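Chapter 4
Why Cloth Wrinkles

I grew up over my aunt's alterations shop in Plindstead, and I was ironing other people's pants long before I knew what a fiber was. She opened the place in 1968 and had one rule for me: never leave anything in a heap overnight. I thought she was just being fussy!

Years later, in my first textiles class, Hae-won Song handed us each a scrap of cotton and told us to sit on it for the whole lecture. (We did. It was a long lecture.) What we held up at the end was a map of every fold, and that's where I'd like us to start too -- with folds.

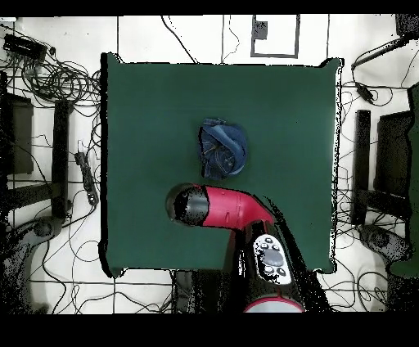 Figure 4.1 Crumpled denim on a green cloth. Note the paler creases.

Cotton is mostly cellulose, long chains held to their neighbors by weak bonds. Bend the fiber and some of those bonds let go, then form again in the new position. Moisture and heat speed this up, so a shirt left in a warm dryer comes out looking slept in. Wool behaves differently, and we'll get to it in Section 4.3.

Before you read on, find an old cotton shirt, ball it up and put a heavy book on it. Leave it for 18 hours. You'll need it for the first exercise, along with a spray bottle and a ruler.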